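Sovitz House Newsletter
February 15, 2018

FROM THE LAUNDRY ROOM
Small cloths, and where they should go

Every winter we receive the same question at the desk: what happens with all the small cloths? I mean the dish cloths, the dust cloths and the little towels from the tea kitchen. The large things, sheets and tablecloths, have their shelf since 2004 and they come back to it without trouble. The small ones do not. They stay in sleeves, behind the radiator, in coat pockets. At the last sorting we had 314 of them on the list, and I am sure the list was not complete.

So we try now a simpler way. Please do not fold a used cloth. It looks polite, but a folded cloth goes too easily back on the clean shelf, and then the next person wipes a glass with it. Leave it bunched, as it is, and put it in the white plastic basket. Dark blue and bright blue may go together, they are washed at the same temperature. Only the new red ones from Fasska must wait in their own bag, until they have been washed 2 times.

The basket can stand on the floor, and a mat is good to have there. Ours has a print of gray fern leaves with round flowers in tan and orange, and against such an off-white ground you notice quickly a navy cloth that missed the basket. On the old brown carpet we were stepping on them for days.

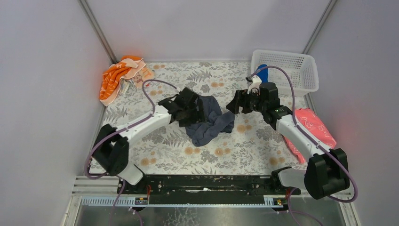
One reader from the Zimo building wrote to us that bunching is a mistake, and that cloths thrown together in this manner begin to smell before the washing day. At Zimo they hang everything over a line first, also the smallest pieces, and put them in the basket only in the evening. The same reader asks if we could have a second basket for the cloths from the kitchen, with a lid.

I think the remark about the smell is correct. If your cloth is very wet, please squeeze it well and hang it on the rail by the sink -- then bring it down when you go home. For the lid I am less convinced. Under a lid the air does not move, and people forget what they do not see. But we can try it in May, when the Tamuno room is painted and there is again place for a second basket.

The clean cloths are folded in thirds, with the label inside, and they go on the lower shelf. Loose threads may be cut, please do not pull them. Cloths with holes are kept in the drawer under the window, for shoes and bicycles.

Washing days remain Monday and Friday. The key hangs at the desk.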